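Simulation practice: scene records for navigation runs

The Zinham working group has revised its rules for indoor robot runs in simulation. From 27th June, each run filed with Stetenard must carry a scene version, a random seed and a camera height.
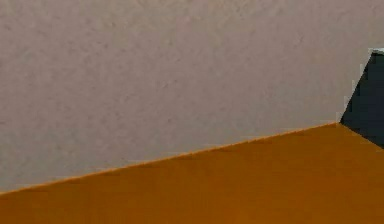
Seeds are logged before the first step and may not be reused within a batch. The default seed of 999 is no longer accepted. Batches are capped at 31 runs.

Clause 22 covers fixed furniture. Racks, tables and door panels keep their position across a batch unless the record lists the change.

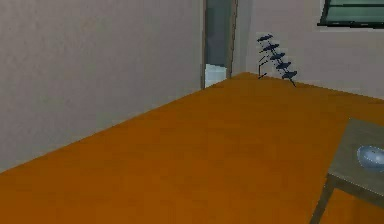 2 min read

Nalard scenes need a separate collision check at doorways. Comments on the draft close in September.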